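Chapter 7
Testing a Sidewalk Robot Before It Has a Sidewalk

Draft for class use, Tuesday, February 18, 2025
Beatriz Simões and Thanasis Stergiou

What you need before starting: Chapter 4 (pose and frames), the part of Chapter 6 on false alarms. Skip the filter math if you must. We won't use it until section 7.3.

7.1 The problem

A delivery robot comes up to a corner. It has to know three things fast. Where the walking surface ends. What is standing on it and will stay there. Who is moving, and which way. Get the first wrong and the robot is in the road. Get the third wrong and it's in somebody's shins.

You can test this outdoors. People do. But outdoor testing is slow -- one corner, one kind of light, whoever happens to walk by. And when the detector misses a thing you often can't say how far away it was, becuase no one measured. A simulator knows. Every pole has a position. Every person has a position at every tick. So the score is cheap, and you can run the same corner again tomorrow with one number changed.

The running case for this chapter is the Kasholm study. Wiesława Rutkowska and Fotis Xenos set it up to compare two ways of finding obstacles at crossings. One is Utia, a plain detector that looks at single views. The other is Geagea, same detector, but it carries its guesses forward from view to view. Both were run on the same simulated streets. Total of 2,328 views scored, 900 of them held back and not touched until the end.

7.2 Two kinds of obstacle

Start with the fixed ones. Poles, hydrants, mailboxes, posts. Easy, you would think. They are not so easy. A pole is thin up high and fat at the foot, and the robot cares about the foot. A box on legs has open space under it, so a low range sensor may see straight through and report a few thin sticks, or nothing. 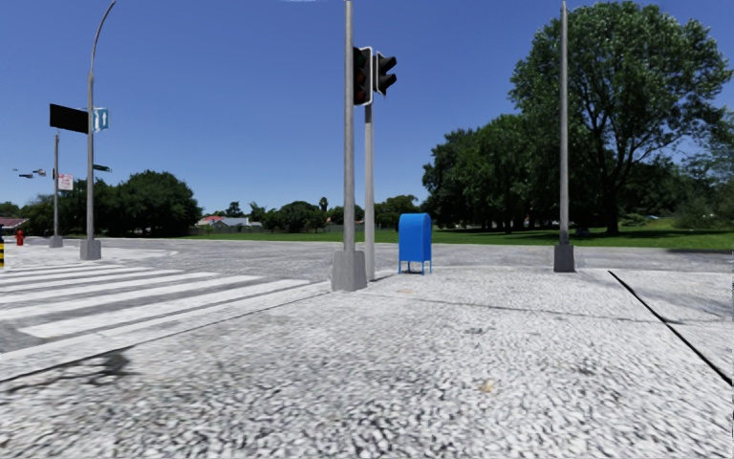
Figure 7.1. Simulated corner with fixed obstacles only in the near area. Mailbox on short legs, poles on wide bases, crosswalk at left.

Look at the tall pole near the middle and the thinner signal pole right next to it. Two objects. Utia often gave one box for a pair like this. Is that an error? Depends what you're asking. For route planning, no, the robot goes around both either way. For the score as first written, yes, one miss. Rutkowska changed the scoring in October after a long argument with Xenos, and the early numbers in their notes don't match the later ones. Keep that in mind if you read the notes. Always write down which scoring rule you used. Always.

The rule they ended up with is called footprint scoring:

Take the obstacle's true outline on the ground.
Grow it by the robot's safety margin.
Take the detector's outline, grow it the same way.
Compare the two grown shapes, not the boxes in the view.

Under this rule two poles side by side merge into one shape and the detector gets credit. A mailbox counts as solid all the way down, legs or no legs. That second part is a choice. Somebody chose it. A small enough robot might disagree.

Ground markings and stains are the other trap. Seams in the paving, a dark patch, the groove where one slab meets another. Flat things. They should score as free ground, and a detector trained mostly on clean pavement will flag them anyway. Those are false alarms, and they cost you: the robot stops for a shadow, someone has to go get it.

7.3 Things that walk

Now movers. Footprint scoring still works at any single instant, but it doesn't tell you the part you want, namely where the person will be when the robot gets there.

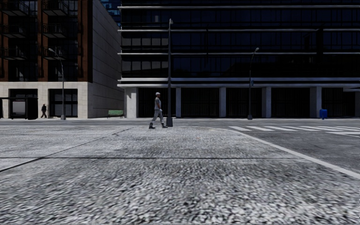

Worst case for a single-view detector is a walker lined up with a post. Dark thin thing, person across it, and the two outlines run together. Utia has no memory, so the walker can drop out of its list for one view and come back in the next. To the planner that looks like a person vanishing and a new one showing up. Geagea holds on to the old guess and moves it along at the last known speed. Usually right. Not if the person stops behind something.

So they scored movers two ways. First, found or not found, view by view. Second, identity kept or lost over the whole walk. Report both. A method can do fine on the first and badly on the second, and if you average them together you've hidden the one result worth having.

Sofia Tsolakis later reran the mover part with 350 short walks and a different simulator, Jesen. Her setup is in section 7.5 along with the settings file. Do the exercises at the end of 7.4 before you read it, they go better cold.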